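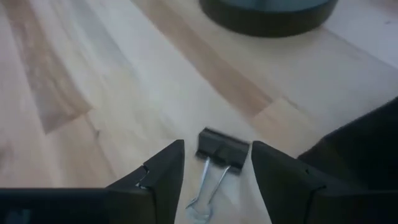 Gekell supplies, sorts and refurbishes small office hardware for schools, clinics and records departments. The work covers fasteners, clips, punches, ring mechanisms and the trays they are kept in. Most of what passes over our benches is the ordinary binder clip, with a black folded spring-steel body and two silver wire handles, and most of our procedures were written around that one item. Staples, pins and adhesive products are outside our range.

What we do

Customers send mixed hardware in bulk, usually after an office move or an archive clearance. Each lot is weighed on arrival, given a lot number and emptied onto a sorting table. Items are separated by type first and by size second. Paper fragments, rubber bands and labels are removed at this stage. Sorted stock goes back to the customer or into our own inventory, depending on the contract.

Inspection of clips

The body is checked for cracks along the fold and for loss of finish on the upper rim. The handles are checked for equal spread, full travel and correct seating in the rolled edges of the body. A handle that has come out of its seat is refitted by hand if the wire is straight. Bent wire is not straightened. Clips with surface rust are set aside for metal recycling, and the rest are tested on a stack of 33 sheets of standard copy paper. A clip that lets the stack slide is rejected.

Storage and packing

Accepted clips are packed with the handles folded flat against the body, in cartons lined with brown paper. One carton holds one size only. Cartons are stacked no more than four high and are labeled on the short side, so the label can be read from the aisle. Customers who use the Brasent drawer system may request packing in drawer inserts. This adds around five working days to an order.

Premises

We operate from two adjoining units. The Sovell unit holds receiving, sorting and inspection. The Ojo unit holds finished stock, packing and the office. Sorting tables are cleared at the end of each shift, and open lots are returned to their numbered bins. The annual stock check takes place in July, when no new lots are received. Orders from existing inventory ship as usual during that month.

Company

Gekell was founded by Rosalía Toledo, who had managed supplies for a county records office and continues to run the company. There are six people on staff. Everyone is trained on receiving and inspection before being assigned to a regular station.

Terms

Lots are accepted by arrangement only. Please state the approximate weight, the types of hardware included and whether you want rejected items returned. Rejected items not requested within the contract period are sent for recycling. Price lists and lot forms are available from the office on request.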